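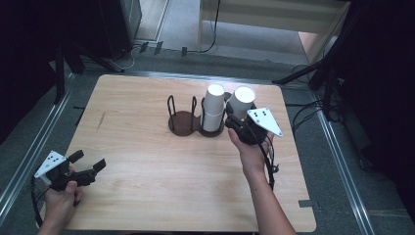

Review by the Skelstead workshop desk
Filed under: Hand-held grippers, Tested
Posted in March

We bought the Hollavach hand-held gripper pair to record demonstrations for a small two-armed robot, the Ura. You hold one gripper in each hand, do the job yourself, and the software turns the movement of the two marker plates into a path for the arms to copy. The price was 438 pounds for the pair, with cables but without the cameras or the stands to put them on.

Our test job was moving paper cups to and from a dark brown cup holder on a light wooden board. It's a dull task and a good one. A paper cup shows straight away if you are squeezing too hard, and lifting one next to a stack means the fingers have to come in at a sensible angle.

For the first 369 recordings we had no complaints about the hardware. The grippers are comfortable enough for an hour or so. The fingers open and close smoothly and the trigger has a light, even pull. The plates are stiff and didn't work loose. My forearms were tired by lunch, mostly from holding the left one low and steady while the right did the lifting.

The trouble started on the Wednesday of the second week, when we played a recording back on the Ura. The right arm went to the cup stack, closed, and kept closing. It flattened two cups, lifted what was left of them and carried on with the rest of the path as if all was well. We stopped it with the button. We ran it again at half speed and the same thing happened.

At first we blamed the arm. We swapped its fingers, checked the motor limits and lost most of a day on it. The fault was in the recording. The right gripper's finger position had dropped out for a moment during the lift, and the software had filled the gap with a zero. On this system zero means fully shut. There was no warning during recording and nothing in the log afterwards. The file looked complete.

The dropout came from the cable. It leaves the body of the gripper and hangs down beside your forearm, and when you reach forward with the arm turned, it pulls at the socket. We could bring the fault on by hand by bending the cable gently towards the wrist. The left gripper, which did less reaching, never did it. We then went back through the earlier files and found 2 more with the same short run of zeros. Neither had been played on the robot, so no more cups were lost.

A crushed paper cup doesn't matter. The same fault with a glass, or with someone's fingers near the arm, would matter a great deal, and I'd say that is the main point of this review. A missing reading should never be treated as an order to close. The sensible thing would be to hold the last good value, mark the file as bad and beep.

We wrote to Hollavach. They replied the next morning, which was decent of them, and sent a replacement cable with a longer sleeve at the gripper end. They also said the zero filling would be changed in a later update. It hadn't been when this was written.

With the new cable taped loosely to the forearm we made over 1000 further recordings and found no gaps. We now run every file through a short check that throws out any sudden jump in finger position, and we keep the Ura's closing force turned right down until a path has played through once. Both take a few minutes to set up and neither should be left to the customer.

We had the Yilma set on loan last year. It is heavier and the trigger is stiff, but its plug locks with a collar and it stops recording if a signal is lost. For long sessions I would still pick up the Hollavach pair first. For anything breakable I would want the Yilma until the update is out.

Good: light, smooth fingers, solid marker plates, quick reply from support.
Bad: weak cable exit, silent dropouts, lost signal read as closed.
Score: 5 out of 10, to be looked at again after the update.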